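Fragen und Antworten: Unsere Hausregeln für mobile Roboter mit Greifarm

Stand: 1. Oktober 2024

Ich betreue bei Andia die Regeln für alles, was bei uns mit Arm und Greifer durch die Räume fährt. Weil mir immer wieder dieselben Fragen ins Postfach flattern (gern kurz vor Feierabend!), habe ich sie mal zusammengeschrieben. Die Seite wächst mit, also schaut ruhig ab und zu wieder rein.

Für wen gelten die Regeln überhaupt?

Für alle, die am Standort Flellville einen Arm einschalten. Egal ob ihr fest hier arbeitet, ein Praktikum macht oder nur für einen Nachmittag mit eurem eigenen Aufbau vorbeikommt. Wer bloß zuschaut, braucht die Einweisung nicht, bleibt aber bitte hinter der Markierung und hält sich an das, was die Person am Not-Halt sagt.

Muss ich wirklich alle 17 Punkte lesen?

Ja. Ich weiß, das klingt nach viel, aber es sind kurze Punkte, und die meisten passen in einen Satz. Beim ersten Mal gehen wir sie zusammen durch. Danach reicht es, wenn ihr im April bei der jährlichen Auffrischung dabei seid. Wer die verpasst, meldet sich bei mir, dann holen wir das in kleiner Runde nach.

Ist das eine Norm?

Nein, das sind unsere eigenen Hausregeln. Die einschlägigen Normen für Roboter und Maschinensicherheit gelten natürlich trotzdem, und für jeden Aufbau gibt es eine Risikobeurteilung. Wenn sich Hausregel und Risikobeurteilung mal beißen, nehmt bitte immer die strengere Vorgabe und schreibt mir. Das ist schon vorgekommen, und dann ändere ich eben den Text.

Wer darf den Not-Halt drücken?

Alle! Wirklich alle, auch Besuch. Wir hatten am Anfang die seltsame Situation, dass Leute erst gefragt haben, ob sie dürfen. Bitte nicht fragen, drücken. Für einen unnötigen Halt gibt es hier keinen schiefen Blick. Wieder freigeben darf allerdings nur, wer den Lauf gestartet hat, und zwar erst nach einem Blick in den Arbeitsbereich.

Wie schnell darf der Arm fahren?

Beim Ausprobieren neuer Abläufe gilt bei uns: bis zu 40 Prozent der eingestellten Höchstgeschwindigkeit. Mehr erst dann, wenn der Ablauf dreimal hintereinander sauber durchgelaufen ist und ihr das im Protokoll vermerkt habt. Und falls jemand den Ablauf danach noch ändert, fangt ihr wieder unten an, auch wenn es nur eine winzige Änderung war. Ich höre da jedes Mal ein Seufzen, aber dabei bleibt es.

Darf ich direkt vom Boden greifen lassen?

Dürft ihr. Behälter auf dem Boden sind bei uns ganz normaler Alltag, und ich finde das auch gut so, denn in Wohnungen und Büros steht nun mal vieles unten. Gebt beim Greifen nach unten bitte einen Mindestabstand zum Boden in der Steuerung ein und verlasst euch nicht allein auf die Kamera. Teppich gibt nach, Fliesen tun das nicht, und ein Wert, der auf dem einen Belag wunderbar klappt, kann auf dem anderen die Fingerspitzen kosten. Bei jedem Wechsel des Untergrunds also neu einmessen.
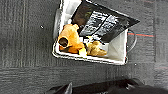
Noch ein Wort zu Henkeln und Griffen an Behältern, weil dazu die meisten Rückfragen kommen. Alles, worin sich ein Finger verfangen kann, gehört in die Planung der Anfahrt. Fahrt von oben an und wieder nach oben weg, seitliche Bewegungen erst oberhalb des Rands. Wenn ein Finger doch mal hängt: anhalten, Antrieb freischalten, von Hand lösen. Nicht mit der Steuerung rausruckeln!

Was darf in den Behälter?

Im Grunde alles, was leicht ist, nicht splittert und niemandem fehlt, wenn es kaputtgeht. Weiche Sachen, Spielzeuggemüse, Verpackungen, Tüten, gern bunt durcheinander. Gemischte Füllungen sind mir sogar lieber als fein sortierte, denn an denen lernt man mehr. Tabu sind Glas, Klingen, lose Akkus, Spraydosen und alles mit Flüssigkeit drin. Bei Folie und Stoff achtet bitte darauf, dass nichts in die Gelenke gezogen werden kann. Was über den Rand ragt, ist erlaubt, muss aber bei der Bahnplanung als Hindernis mitgerechnet werden.

Darf ich während eines Laufs schnell was zurechtrücken?

Nein. Das ist die Regel, gegen die am häufigsten verstoßen wird, und ich nehme mich da nicht aus, ich habe es früher selbst gemacht. Man sieht ein Teil schief liegen, und die Hand ist schneller als der Kopf. Der Weg ist: Lauf pausieren, Freigabe abwarten, hineingreifen, zurücktreten, fortsetzen. Das dauert ein paar Sekunden, und die haben wir.

Wie viele Leute müssen im Raum sein?

Mindestens zwei, sobald der Arm unter Strom steht und sich bewegen kann. Höchstens 3 dürfen sich gleichzeitig innerhalb der Markierung aufhalten. Reine Arbeit am Rechner ohne freigeschalteten Antrieb geht auch allein.

Welchen Greifer darf ich nehmen?

Jeden, der auf der Freigabeliste steht. Die Huttunen-Finger und der Kornis-Adapter sind beide drauf. Selbst gedruckte Fingerspitzen sind auch in Ordnung, wenn ihr sie mir vorher zeigt und die Kanten verrundet sind. Spitz zulaufende Finger sind praktisch für enge Lücken, bei denen stellt bitte die Greifkraft niedriger ein und fasst auch im Stillstand nicht einfach dazwischen.

Was muss ins Protokoll?

Wer gestartet hat, welcher Aufbau, welcher Greifer, welcher Bodenbelag und ob es Halte gab. Bei einem Halt noch ein Satz dazu, warum. Ein Satz! Ich bekomme manchmal halbe Romane und manchmal nur ein Fragezeichen, irgendwas dazwischen wäre schön. Kameraaufnahmen ersetzen das Protokoll nicht.

Was ist mit Aufnahmen, auf denen Leute zu sehen sind?

Vorher fragen, schriftlich bestätigen lassen, fertig. Wer nicht aufgenommen werden möchte, muss das nicht begründen. Landet doch jemand versehentlich im Material, wird die Stelle gelöscht, bevor die Daten auf den gemeinsamen Speicher gehen.

Wie hinterlasse ich den Platz?

Arm in Parkstellung, Antrieb aus, Schlüssel zurück in den Kasten. Behälter und Kleinteile kommen ins Regal, damit die Nächsten nicht darüber stolpern. Schaut auch kurz auf den Boden, ob Schnipsel herumliegen, die Räder der Plattform mögen das gar nicht.

Ich finde eine Regel unsinnig. Was nun?

Schreibt mir! Bis zur Änderung gilt sie zwar weiter, aber mehrere Punkte sind schon rausgeflogen oder umformuliert worden, weil jemand gemeckert hat. Am liebsten ist mir eine Nachricht mit der Nummer des Punktes und einem Vorschlag, wie es besser ginge.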